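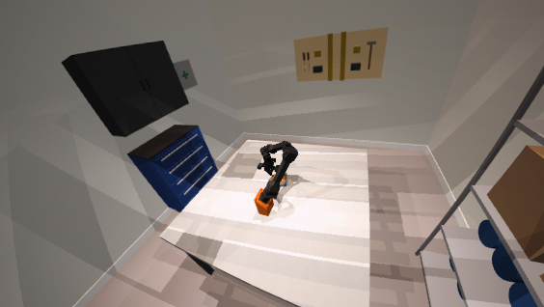
Code review turnaround: what we changed in June

24/12/2020

Earlier this year the Cimar team had a backlog of 26 open pull requests, and the oldest had been waiting 12 days for a first comment. People had stopped expecting quick answers, so they saved up their work and sent it in large batches. The largest one touched 998 lines across the billing and login modules. It was approved with a single comment about a variable name.

In June we set a limit on size. A change that can be split should be split, and the author does the splitting before asking for review. Generated files and renames don't count toward the limit, but they go in their own commit.

We also moved review to the start of the day. Each developer looks at the queue before opening their own branch. If a change needs more than two rounds of comments, the author and reviewer get on a call and post a short note in the thread afterward.

The Kernumeck office tried the same rules with one difference. They assign two reviewers to anything that touches the database schema. This slowed them down at first, and they are keeping it anyway.

The queue on Cimar now usually holds six or fewer. Test failures on the main branch are still a problem, mostly in the older Dultedow import code, where the test suite depends on the order the files load. That work is planned for the next release.

The updated review checklist is on the team wiki. Teams that want to use it should copy the page and edit their own version. Comments on the original can go in the tooling channel.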